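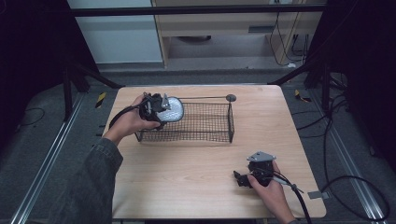
Dilancombe Business Network Opens Spring Intake for Owner-Led Firms

The Dilancombe Business Network is now accepting applications for its spring intake, a program of advice and shared learning for people who own and run small companies in the personal services trades. Eligible firms include barbershops, nail studios, pet groomers, tailors, dry cleaners and similar businesses with at least one paid employee other than the owner. Applications close at the end of May.

The program was first offered two years ago under the direction of Danica Jurić, who continues as its lead adviser. In its present form it runs for 12 weeks. Participants attend one evening session each week, from 6:30 p.m. to 8:30 p.m., at the Network's offices on Dallier Street, and meet separately with an assigned adviser every second week. The fee is $300 per business, which covers up to 2 people from the same firm. Payment may be made in installments on request.

Changes to the Curriculum

Following a review of participant comments, the sessions on pricing have been moved to the opening weeks. Previous groups reported that they had set their prices when they opened and had seldom looked at them again. Several found that they were losing money on a service they considered their most popular. Owners will now be asked to bring a full price list and three months of receipts to the second session, and will work through both with an adviser present.

A new session on leases has also been added. It will be taught by Ihor Zhuravel, who managed commercial property before opening his own alterations shop. The session covers renewal dates, shared maintenance charges, repair obligations, and the terms under which a tenant may sublet a chair, a room or a workstation. Participants should bring a copy of their current lease. Advisers do not provide legal opinions, and owners with a dispute in progress will be referred to an attorney.

The bookkeeping sessions remain largely as they were. The unit on social media has been shortened to a single evening.

From a Past Participant

Rafia Paracha completed the program last year. She owns Holtis, a dry cleaning and garment repair business with two counters, and had been considering a third when she applied.

"I came in wanting help with a loan application," Ms. Paracha said. "By the fourth week I had put the application away. My second counter was open 58 hours a week and most of the business came through in the mornings. We cut the afternoon hours, moved one person back to the main shop, and I stopped working Sundays. I may still open a third location. I would like to see a full year of figures first."

Ms. Paracha will return this spring as a guest speaker for the session on staffing and hours.

Small Grants

Firms that complete the program may apply for a grant of up to $1,000 toward equipment, software, signage or staff training. Grants may not be used for rent, wages or the repayment of existing debt. Applicants must submit a one-page statement of purpose and two written price quotations. Awards are decided by a panel chaired by Mirjana Dumitrescu, and decisions are sent in writing within four weeks of the grant deadline. A firm may receive only one grant in any two-year period.

Owners should note that purchases made before an award letter is issued cannot be reimbursed. This rule was applied to several applications in the last round, and the panel has asked that it be stated clearly.

How to Apply

Application forms are available at the front desk and on the Network's website under Programs. Each form must be signed by an owner of the business and accompanied by a copy of the current business license. Incomplete forms will be returned and may be resubmitted up to the closing date. Applicants who operate from a home address are eligible if they hold the required permits.

Short interviews will be held by telephone after the closing date. They last 20 minutes and do not require preparation. Places are limited, and preference is given to firms that have not previously taken part.

Questions about eligibility, fees or access needs should be directed to Mirjana Petek in the programs office, between 9 a.m. and 4 p.m. Firms that took part in an earlier intake and wish to attend only the lease session may do so at no charge, subject to space, by giving their name at the front desk in advance.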